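Blocks, Baskets and a Mushroom Wall: our play corner gallery

Posted 3 January 2018 by Yến Hồ

I have been writing for Kindden since August, mostly on small spaces and how to keep them pleasant. My first language is not English, so please forgive me when a sentence walks in a strange way. This gallery is on a subject I care for very much, which is plain coloured blocks and the little corner where they are kept.

In our home the blocks lived for a long time in a shoe box, and the shoe box lived under the sofa. When my daughter wanted to build, everything came out, and then everything stayed out. I believe many families know this problem. So I began to collect ideas on what makes a good building corner: a flat surface with a calm colour, a box with a lid, some place on the wall for the things which are not blocks, and a background that makes the child want to sit there.

Please look at the pictures slowly. I put a few notes with each one, and also some questions that readers sent to me by mail.

1. Yellow, red, green and blue on dark grey

A dark surface is very kind to bright colours. The yellow triangular block looks almost like a slice of cheese, and a little apart from it are the reds, the lime green and the blue, close together. I like the thin veins of the counter too. On a white table, I think, the same yellow would look tired.

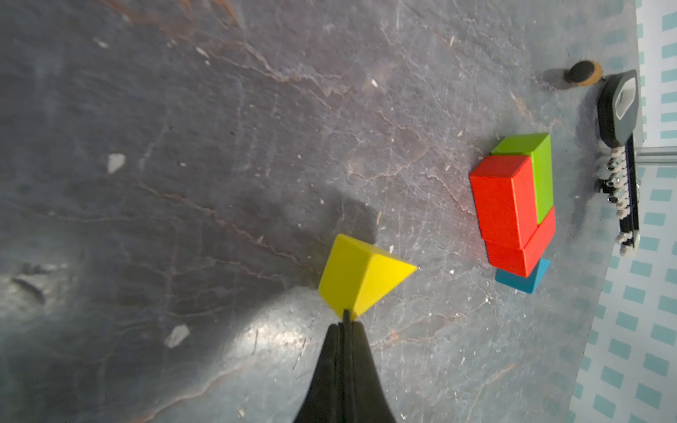 Which colours should I buy first if I can only afford a small set?
Start with red, yellow, blue and green in solid paint, and leave the pastel ones for later. Small children learn the names of these four quickly, and if you buy more blocks from another maker next year, the strong colours are easier to match.

A word on shapes also. The long rectangular blocks do most of the work in any building. They are walls, roads, beds for dolls and benches for the bus stop. The triangular ones are fewer in most sets and they are the ones the children quarrel over, because every house must have a roof. In our set we have 30 pieces and I would gladly exchange several of the cylinders for more triangles. My friend Szu-yu Tu glued felt on the bottom of hers to make them quiet. It worked well for the neighbours downstairs, but the towers became less steady, so she took the felt off again and was cleaning glue with a butter knife for the whole evening.

2. Green on top of red

The smallest tower that can be called a tower! One green block is resting on one red block, and a small yellow cube stays alone farther forward on the grey. At the back you can find the white box with the handle on its lid. I am very fond of this type of box, it is easy for an adult to carry to another room. A little screwdriver and its set of bits are also on the floor panel, and they wait beside the blocks like guests from a different party. The pink scallops on the wall give the feeling of a small shop or an ice cream stand.
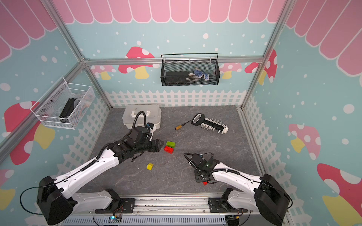
Danish Orakzai wrote to us that he would never keep tools and blocks on the same level, and that in his house the bits and drivers go in a tin on the highest shelf, while everything for play stays below the height of the table. He also asked that we remind the readers to check small pieces when there is a baby in the family. I agree with both, and I thank him for the long letter.

On the question of boxes, I have used three kinds until now. Cardboard is cheap and the child can draw on it, but the corners become soft. A fabric bag is nice for travelling, only the blocks at the bottom are impossible to find without turning out the full bag. Translucent plastic is my favourite, as a child can see some colour through the side and knows which box to ask for. Choose one with a lid that closes by a simple click. If the lid is too stiff, it will be left open, and then the socks and the crayons arrive.

3. The mushroom wall

My favourite of the three, for the background. Red mushrooms with white spots and yellow stems, one pale pink mushroom on the right wall, and a white picket fence going along the bottom. The baskets are a good lesson in storage: a black wire one hangs from the metal bar at the back and a white wire one is mounted on the left wall, so these things do not take any place on the floor. 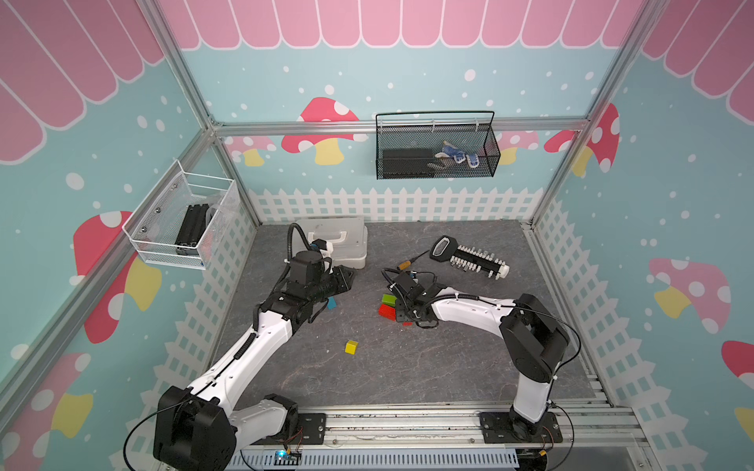 How can I put a printed background on the wall of a rented flat?
Use a sheet of printed fabric or heavy paper and fix it to a light board, then lean the board against the wall or tie it to the shelf. The landlord's paint is not touched, and you can change the pattern when the child is bored of it.

For wire baskets, hang them a bit lower than you first planned. I put mine at the height of my own shoulder and my daughter could not see what was inside, so she pulled it by the edge. Now it is lower by the width of two hands and she takes her things alone.

The next gallery will be on drawing tables, and Duyên Âu will prepare it. If you have a play corner with a painted or printed wall, please write in the comments which pattern you chose and how the colours stayed after one summer of sun.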